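Notebook, September. Grout and sealer trial, continued

Carried over from the previous page: the Gurkeda sealer was still tacky on two of the coupons when I left them, so no water test was run. Both were dry to the touch at 9.40 this morning. Shed temperature 15 degrees at the bench.

Coupons are offcuts on cement board, dark grey grout, three joints each. Sets A and B are the Gisholm powder, mixed by weight. Set C is the Amini ready-mixed from the tub, no water added. Mix for A and B: 387 g powder per batch. Water for A as per the bag. B was made deliberately wet, to copy what people do when the stuff starts to go off in the bucket.

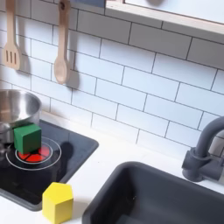

Staggered tiles, thin dark grey joints. Play kitchen.

Water test: one drop per joint from the pipette, covered with a watch glass, read at intervals. A unsealed darkened at once. A sealed held a bead past the last reading. B sealed held on the outer joints and failed in the middle one, where the surface is chalky and comes off on a fingertip. C sealed and C unsealed could not be told apart, so either the Amini has something in it already or the sealer is not getting in. Tub label does not say.

Jamshid Kordestani's view is that B failed at the surface and that the body of the joint is sound. I scraped the middle joint with the brass tool to check. Soft for the first part, then hard. He is probably right. Repeat with a fresh coupon before writing it up for Urkville.

Colour: B dried paler than A, and patchy. Worst at the ends of the joints, where the sponge was lifted. Sponge was too wet there (mine).

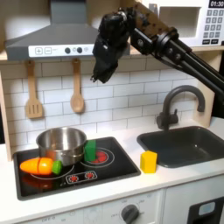 Weighing. The small balance drifted again. Zeroed with the 200 g check weight before each batch and it would not settle on the second. Moved it away from the extractor and it behaved. Earlier A weights are therefore suspect by a small amount; have marked them in pencil in the table and not corrected them.

Coupon 501 is missing from the rack. It was the long-cure one from set A. If anybody has it, it needs to stay flat and away from the heater.
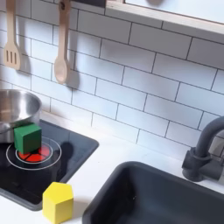

To do: new B coupon, same water, drier sponge. Second coat on half of set C, leave overnight, drop test in the morning. Ask Gisholm whether the bag figure for water is for wall or floor joints. Order pipette tips.

Stopped 16.20.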